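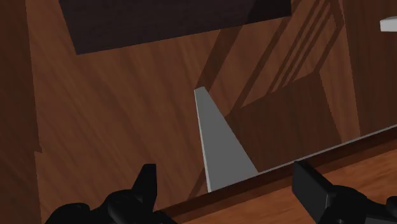
Albane Tanguy

So can a robot do your chores yet? My project at Kallstead was all about that, and I picked kitchen stuff (because I hate it!). Everything ran in simulation, so no real dishes were at risk. I gave the gripper 300 tries at getting hold of one thin grey piece by a wooden ledge, and it managed 23. Twenty-three! Most of the misses came from the fingers closing too far to one side. Rekha Pandey helped me redo the approach angle in November, and the next batch of 30 gave us 8 good grabs. Better, but I'm still doing my own dishes.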